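Jour 5 : Drumstead sous la pluie, et un pudding

Debout à 6 heures, pas par courage, c'est le voisin du dessus qui déménageait ses meubles (ou alors il dansait, je ne sais pas). Petit-déj à l'auberge : pain de mie, confiture d'orange, thé à volonté. Ça cale !

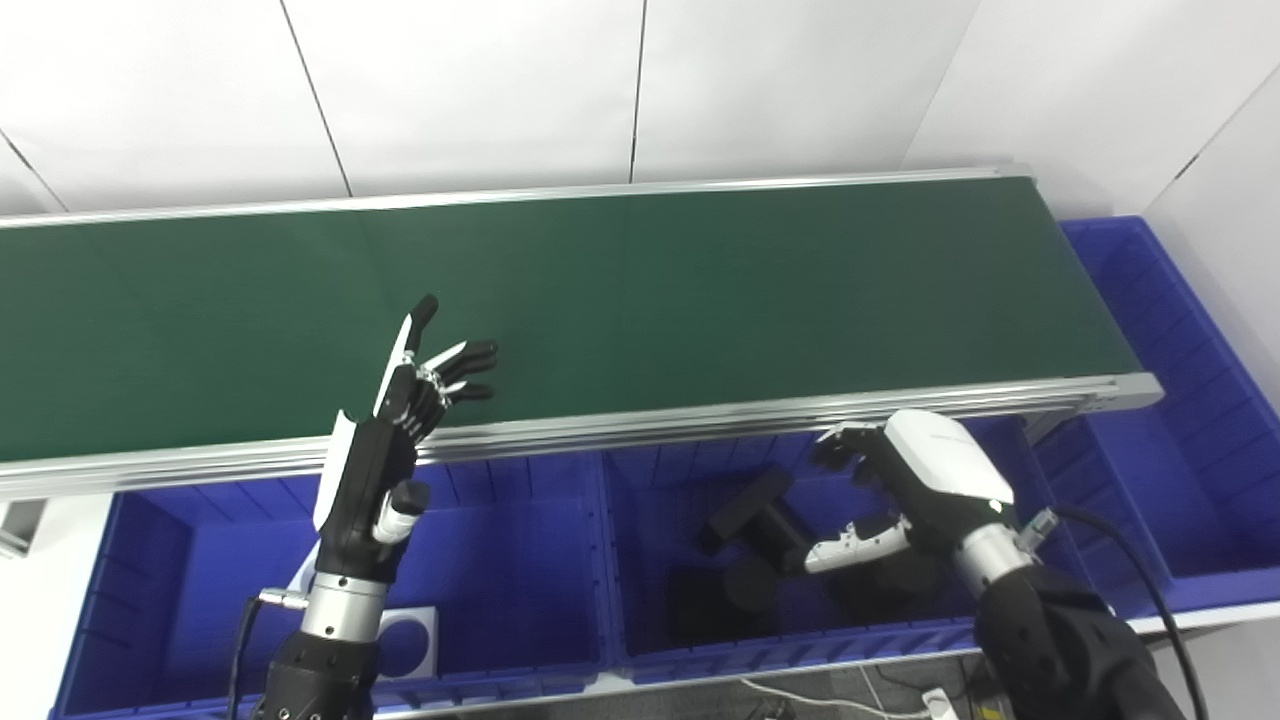

Par Fidelina Villca
Publié en mars, dans Carnets de route

Bref, direction la gare routière pour attraper le bus 422 vers Drumstead. J'ai attendu du mauvais côté de la route pendant une bonne demi-heure... Une dame avec un caddie a fini par me faire de grands signes. Merci madame !

Le trajet est superbe, des collines, des moutons, encore des moutons. À l'arrivée, il pleuvait à l'horizontale. J'ai quand même fait le tour du port, puis je me suis réfugiée chez Escobar, un petit café avec des nappes à carreaux. Soupe de poireaux et pudding au caramel. J'ai repris du pudding, oui.

L'après-midi je voulais monter au phare, 300 marches, mais c'était fermé le vendredi. J'aurais pu regarder avant de partir, je sais, je sais. Du coup j'ai traîné dans une librairie d'occasion et je suis ressortie avec deux romans alors que mon sac ne ferme déjà plus.

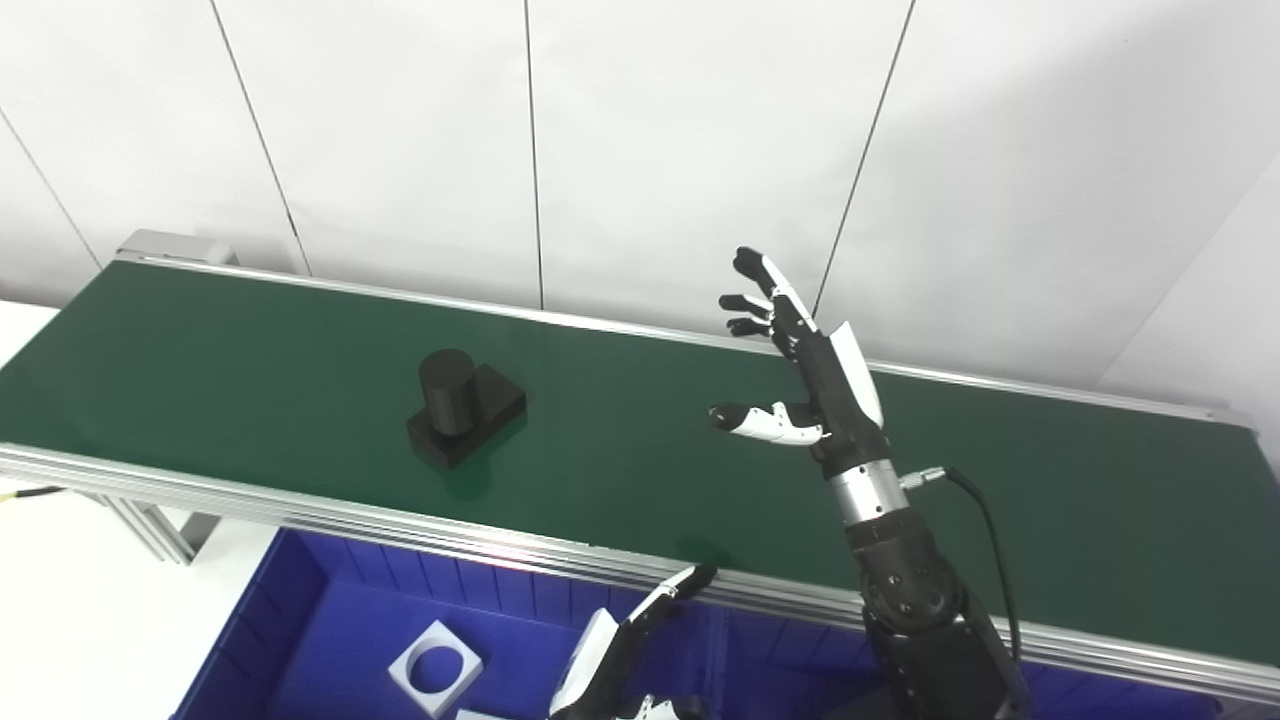
Le soir à Cluvwood

Retour vers 19 heures, chaussettes trempées. J'ai mangé des nouilles sur mon lit en triant mes tickets de bus. Demain je change d'auberge et je prends le ferry du matin, enfin si j'entends le réveil !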